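Drernley releases Premadora 2 with handover planning for wrist cameras

19 February 2019

Drernley has released version 2 of Premadora, its motion planning and perception package for light robot arms. The update adds a handover module, a new log viewer and support for reading a wrist camera directly in the planning loop.

Earlier versions of Premadora planned a full path before the arm moved and checked it against a fixed overhead camera. Version 2 replans during the motion. The planner takes each new estimate of the object's position and adjusts the last part of the path, while the first part stays as computed. Drernley says this keeps the arm from making sudden corrections when the estimate jumps between one image and the next.

The handover module handles objects passed from a person to the gripper. It runs in three stages: approach, wait and close. Users can set the distance at which the arm stops and the time it waits before backing off. Both settings were hard-coded in the test build that went out to Furnival and Astell in September.

Furnival used the test build on a packing line trial and asked for a way to see why the planner had dropped a target. The new log viewer came out of that request. It shows the camera image, the planner state and the joint positions on one timeline, and users can step through a run one image at a time. Logs can be exported as plain text or in Drernley's own format.

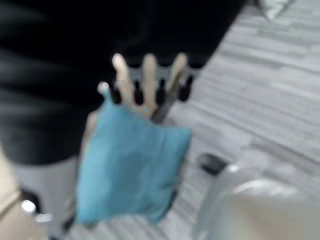
Perception is the part of the release that took the most work. The module was tuned on 649 recorded handovers, and the team kept the poor images in the set along with the good ones. Soft items are hard to outline when the view is smeared by motion, as with the light blue cloth pouch held up in a hand against black fabric. The software now gives each outline a confidence score, and below a set limit the arm slows down and waits for a better one. The score also appears in the log viewer.

Two known problems remain. The module can lose track of an object when both of the giver's hands cover it, and replanning is slower on arms with older controllers. Drernley plans to address the first in a maintenance update.

Premadora 2 is free for holders of a current license. Projects saved in the earlier version open without changes, but custom camera drivers have to be rebuilt.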